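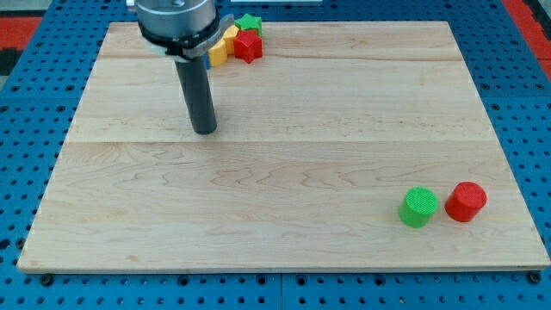

Asunto: Re: Prueba escrita, segunda fase
Fecha: 29 de agosto de 2025

¡Hola a todos!

> ¿Alguien sabe si ya se puede bajar la citación para
> el ejercicio de desarrollo? En la web de Sternero me
> sale la lista de admitidos pero ningún PDF.

A mí me pasaba lo mismo (qué nervios, madre mía). Tienes que entrar con el número de inscripción, no con el DNI, y luego darle a "Mis documentos". Yo soy la 1.388 y me toca en la sede Lougher, aula 9, así que si alguien cae por allí que avise y nos tomamos un café antes.

Ojo, que piden llevar la citación impresa y 2 bolígrafos azules, y cierran puertas 20 minutos antes de empezar. Lo de los temas sigue igual que en la convocatoria de diciembre, o eso pone en la hoja. Los apuntes de Florka me están yendo bastante bien para los esquemas, aunque el tema de contratos viene flojísimo.

¿Sabéis si dejan pasar agua?

Un abrazo y mucho ánimo!!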